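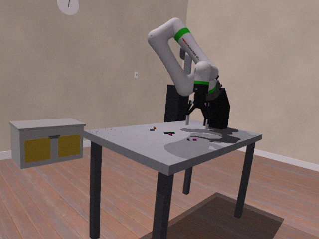
To: Robotics Course List
From: Office of Student Projects, Velldale
Subject: Re: Simulation round – submission rules

Dear team advisors,

Thank you for the questions received after the February briefing. The reply to Adom Adjei is copied to the full list, as it applies to every team in the Cadwaladr division.

On Thu 4 April, Adom Adjei wrote:
> Our students at Tendovbridge have the sorting task running in the
> simulator, but two points in the handbook are unclear to us. May a
> team change the starting positions of the blocks between attempts?
> And does a block that is pushed into place count the same as one
> that is picked up?
> We have 8 students sharing 2 licenses, so we would like to settle
> this before they record anything.

Starting positions may be changed freely during practice. For the scored attempts, teams must load the layout file issued by this office and enter seed 436 in the settings panel. Runs made with any other seed will be returned unscored.

A pushed block does not count. The gripper must close on the block and lift it clear of the tabletop before it is released. Section 17 of the handbook will be corrected to say so.

Teams may adjust the speed of the arm – the table, the room and the lighting are to be left as supplied.

Additional licenses may be requested from the Rarley lab desk. Please include the name of the advisor and the school with each request.

Sincerely,
Office of Student Projects
Velldale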